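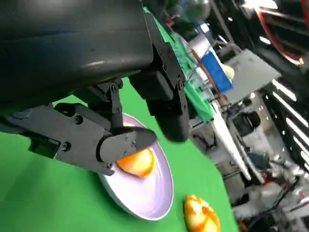

3 min read

Home Features Robotics Test & Measurement Archive

Soft fruit, hard fingers: an afternoon at the Carnthorpe open day

Zornix opens its Carnthorpe workshop to visitors every July. There are no stage and no slides. Guests are given a badge and a pair of safety glasses, and are then left to walk between the benches while the engineers carry on with their tests.

The bench that held most people's attention was the one set up for fruit. It is covered in bright green cloth, with a round white plate on it. The task is to take a piece of orange fruit and put it on the plate, or to take it off again. The gripper is a black two-fingered unit, with bolted flat plates and a linkage leading down to a rounded fingertip pad. A small camera rides at the wrist and looks down past the fingers.

That viewpoint has a known cost. In the wrist view the pad covers part of the fruit on the plate at the moment when its position matters most. The second piece, lying on the cloth nearer the bottom edge, is in plain sight and is of no use to the controller until the first has been dealt with. Zornix handles this by fixing an estimate of the fruit's outline before the final approach and holding it through the last few centimetres. If the motor current rises earlier than the estimate predicts, the arm backs off and looks again.

The software is called Prerness. It was written for packing lines, where items arrive in trays and rarely move once they have been seen. Fruit on a plate is less obliging. It is glossy, so highlights shift as the wrist turns, and it rolls. The raised rim of the plate adds a further problem: a finger lowered outside the fruit may land on the rim before it reaches the right depth.

The engineers allow 12 seconds for one attempt, including the return to the start position. A full run is 200 attempts, with the fruit moved by hand between each. On the run completed that morning 19 attempts failed. Most of those were recorded as rim contact, the rest as slips during the lift. Bruising is logged separately, by cutting the fruit open at the end of the day, and those results were not ready when we left at 4 pm.

Changes since last year are modest. The fingertip pads have been rounded, which Zornix says gives a more even pressure on curved skin. The grip force is now set in 3 steps, with the lowest used for first contact. The earlier version closed at a single force and was reliable on anything firm, but poor on ripe fruit.

Visitors asked about speed. A person can clear a plate of fruit in a fraction of the time, and the company does not dispute it. Its interest is in repeat handling during long shifts, and in places too cold for staff to work comfortably. The first trial outside the workshop will be with Woldegiorgis, a fruit packer which wants damaged pieces taken out of mixed trays. The arm for that site will carry the same fingers and camera – the cloth will be replaced by a moving belt.

Whether the held estimate can cope with a belt is an open question. Prerness assumes that the fruit stays where it was last seen, and on a belt it will not. A correction for belt speed has been written but was not being shown. The engineers expect to test it on the same bench before the equipment is moved.

The workshop is open to trade visitors again next July. Places are booked through the Carnthorpe office, and sensible footwear is required.

Contact us | Advertise | Copyright: all rights reserved | Back to top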